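Ticket 602: Letter tiles won't stay put on the word board
Opened 2020-01-17 by Chiến Ngô. Assigned to Kha Phan. Priority: low.
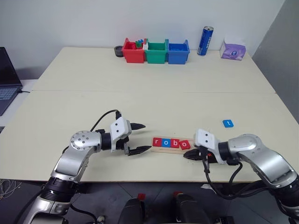
Reported problem
Tiles from the Meltau spelling set slide along the board when a new one goes in beside them. Chiến says the two-panel table is out of level at the seam and wants it shimmed. Set has the red square tiles with white lowercase letters.

Log

Kha: I'm not convinced it's the table. The word in the photo is "robo" and all four tiles are sitting in a row on the board. Board is on a slight angle to the table, but that's just how it was put down. Has anyone laid a level across the join?

Chiến: No level. You can feel it with a fingernail though.

Kha: You can feel every join with a fingernail. Put the Urkum level on it this morning, both panels, both directions. Bubble centred each time. Not shimming anything.

Chiến: Emitz support reckon the boards get slick and a wipe with warm soapy water fixes it.

Kha: They say that about everything they sell. Tried it anyway. Tiles moved the same amount, as far as I could judge by eye. Swapped in the spare board from cupboard 3 and the same tiles hardly budged. So either the first board is worn or I was pushing more gently the second time, and I wouldn't swear to which.

Chiến: Can we order a new board then?

Kha: Not on one try. Use the spare until March and write down any slips. If it behaves, we bin the old one. Leaving this open.

Status: waiting on reporter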